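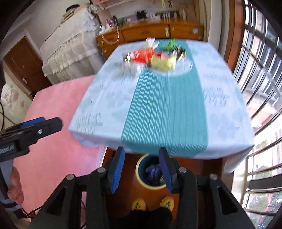 Call for participants: home recording practice working group

Multel is looking for seven people to help rewrite the rules for recording household tasks with hand-held grippers. Applications close 22nd August. Work starts in September.

Why we're doing this

Most of the good-practice documents in this field were written by people sitting at a clean bench. Ours was no better. The current Skonholm guideline runs to 14 pages and manages to say almost nothing about working in a lived-in room, with a cluttered table in the middle and a bucket on the floor beside your feet. It has a lot to say about "representative environments". We have asked what that means and are still waiting.

We don't assume a longer rulebook will fix this. It could easily make things worse. If you believe every problem is solved by another checklist, this group will annoy you.

What you'd be doing

Reading existing rules line by line and marking the ones that can't be followed or checked.
Testing draft wording during recording sessions in ordinary homes, including older ones. (The Pandey flat was built in 1934 and has the doorways to prove it.)
Arguing about cables. The present rule says they must be "managed appropriately", and we'd like a sentence a tired operator can obey.
Deciding what householders are told before they agree, in plain words, and what happens when they change their minds.
Writing up disagreements — they get published with the rules, names off.

Who should apply

Operators with hours on the tools, first and foremost. We also want occupational health people, tenants' advocates, and at least one householder who has had a recording crew through and didn't enjoy it. A degree is neither here nor there. Vendors may apply but won't vote on anything touching their own gear, and Grillow staff are excluded because Grillow supplies ours.

Time and pay

One meeting a fortnight for five months, plus home visits. Everyone is paid the same daily rate, travel included. Anyone offering to do it for the exposure will be paid anyway.

How to apply

Send one page. Pick a rule you've been made to follow, tell us whether it did any good, and say how you know. Please leave out the words "robust", "holistic" and "best-in-class". No CV needed at this stage.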